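**Call for playtesters: Silton, a first-person horror game**

Frimpong is looking for 13 people to play an early build of Silton this October. The game takes place in a flooded boarding school and lasts nearly two hours. You play alone, with headphones, on one of our PCs in Skedthorpe.
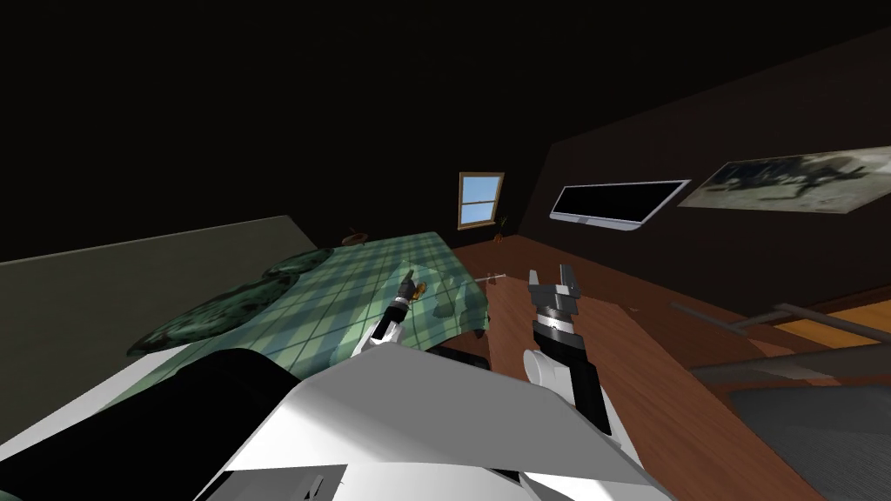
Sessions start at 6 p.m. on Friday and pay $60. You must be 18 or older and comfortable with jump scares and flashing lights. No testing experience needed.

To apply, email Priya Van Dusen with the last three horror games you finished.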